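Junari textured wall covering – paintable, in rolls, for living rooms, halls and stairs

Product group: wall coverings / heavy textured
Available finishes: Fatosex (coarse), Ayaaba (fine)
Article for base primer: Drirdale
Delivery: in closed carton, roll standing upright

General information

Junari is a heavy wall covering with a raised surface. It is made for walls which are sound but not beautiful: old plaster with filled cracks, walls where tiles were removed, or the long wall of a corridor where every small bump is visible in the evening when the lamp shines from the side. You paste the wall, you hang the strip dry, and after it has dried you can paint it in any colour you like. It can be painted again many times before the pattern starts to fill up.

We have sold this covering for 15 years and in this time the recipe of the surface was changed only once, when the backing became a little thicker. Customers who have the old quality at home and wish to add a strip should please write to us first. The difference is small, but next to each other it can be seen.

Two finishes

Fatosex is the coarse one. The relief is deep and irregular, and it hides the most. It is suited to large walls, to rooms with a high ceiling and to curved walls with a generous radius, where smooth papers show every fold. It needs more paint than you would expect, so please do not buy the paint too tightly.

Ayaaba is the fine one. The relief is shallow and more regular, similar to a rough linen. We recommend it for small rooms, bedrooms and the area behind a writing desk. It is also easier to clean. If you cannot decide, order the sample card. On the card both finishes are shown unpainted and also painted with a matt emulsion.
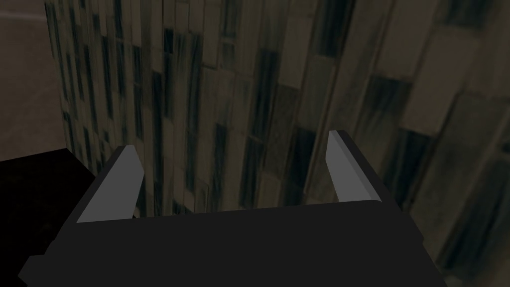 Large curved surface with texture

Why dark colours work well

Many people choose white because it feels safe. With a raised surface we think it is a pity. In a dark colour the relief becomes quiet in daytime and comes alive under a lamp, and pictures on the wall look stronger. A very dark wall also makes a pale floor look paler, so it is good to hold the paint card against the skirting board before you decide. One wall in a dark shade is for most people enough to begin with.

If you paint in a dark colour, please observe the following:

– Ask the paint shop to tint the primer as well. A white primer under dark paint will shine through in the deep parts of the relief.
– Use a roller with long pile. A short one reaches only the tops.
– Paint from the window into the room and always keep a wet edge.
– Let the first coat dry over night, also if the tin says it can be faster.

Hanging pictures and placing furniture

You can put normal picture hooks through Junari. Cut a small cross with a sharp knife first, fold the four corners back, and set the hook in the middle. If you later move the picture, glue the corners back and dab a bit of paint on them. With the Fatosex finish the place is hard to find afterwards. For heavy frames please use a proper plug and screw, because the covering itself carries no weight.

A big painting with much blue in it goes well with a dark textured wall. A chest or cabinet in a warm colour, for example orange, gives the eye something to rest on. Do not push furniture fully against the relief. Leave a gap of two fingers, otherwise the back edge will rub the paint off the high points, especially with drawers that are opened every day. 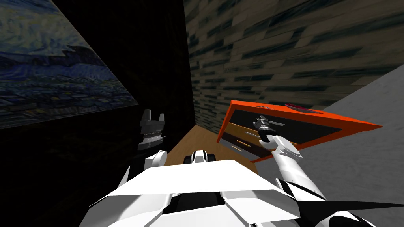 Preparing the wall

The wall must be dry, firm and clean. Take off loose paint and old paper. Fill deep holes, but you do not need to sand the filler perfectly, the covering will forgive small mistakes. Wipe the dust away with a damp sponge.

On plaster that drinks a lot of water, apply Drirdale base primer one time with a wide brush. You can test this: flick some drops of water on the wall. If they disappear at once, you need the primer. If they stay and run down, you can go on without it. On old gloss paint please roughen the surface first and then also use the primer.

Hanging

Work with 2 persons if the wall is higher than a normal room door. The strips are heavy and they do not like to be folded.

Mark a vertical line with a plumb line or a spirit level. Paste the wall a little wider than the strip. Set the strip at the top, leave a small surplus at the ceiling and press it with a soft brush from the middle to the sides. Do not use a hard plastic spatula – it flattens the pattern and this cannot be repaired. The joints are butt joints, they are never overlapped. Wipe paste from the surface immediately, with clean water only.

At inner corners cut the strip so that it goes round the corner by the width of a thumb, and start the next one on a new vertical line. Outer corners are better when the covering goes round in one piece. On curved walls use narrower strips, and press the joints again after a quarter of an hour.

Care

Unpainted Junari can be brushed with a soft dry brush. Painted Junari can be cleaned as the paint allows. Dust collects in the coarse finish near radiators, where a vacuum cleaner with a brush head and low power is the best tool. Please do not use steam.
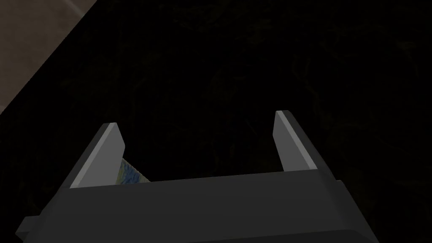

Dark surface with a lighter tan corner

Questions we often receive

Can it be used in the bathroom? In a guest toilet yes. In a room with a shower we do not recommend it.

Can I remove it later? Yes, with warm water and patience, but painted strips must be scratched open with a spiked roller before the water can go in.

Is it suitable for ceilings? Ayaaba yes, Fatosex is too heavy.

How many sample cards may I order? Up to 2 per household are free of charge, you pay only the postage.

Ordering

Please send us the height and the width of each wall, and tell us which walls have windows or doors. We calculate the number of rolls for you and add a small reserve. Always order all rolls for one room together, so that they come from the same batch. The batch number is printed on the label inside the wrapping. Keep one label until the work is finished.

Unopened rolls can be returned within the month of delivery. Opened rolls and cut pieces cannot be taken back.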